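4. Connecting the dishwasher to the water

Read this section to the end before you open any package. The work takes roughly 20 minutes if the tap under your sink is already free.

4.1 Close the main water valve of the home. Open the kitchen tap and let it run until the flow stops.

4.2 Take the inlet hose from the bag marked 2308. Check that the rubber washer sits flat inside the nut. If the washer is missing, do not use one from an old hose.

4.3 Turn the nut onto the cold water tap by hand. When it is tight by hand, give it a quarter turn with the wrench, not more.

CAUTION: Never connect the Zelex to a hot supply. The colour of the nut must be blue.

4.4 Lead the drain hose up to the underside of the counter, fasten it there with the clip, and then bring it down to the sink trap. Without this high loop, dirty water can come back into the machine.

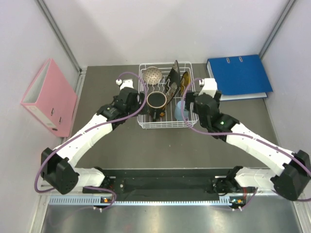

4.5 Open the main valve slowly. Dry all joints with a paper towel, wait two minutes, and touch each joint with a fresh piece. A wet spot means the nut must be tightened a little more.

4.6 Run the Rinse program one time with nothing inside. Some noise from the pump is normal in this first run.

Note: In areas with hard water, set the softener before the first real wash (see section 6). The factory setting is 2.

Note: If you extend the drain hose, the extra part must not be longer than 200 cm. Use only the Plellov joining piece.

4.7 Push the machine back under the counter. Look behind it with a flashlight to see that no hose is bent.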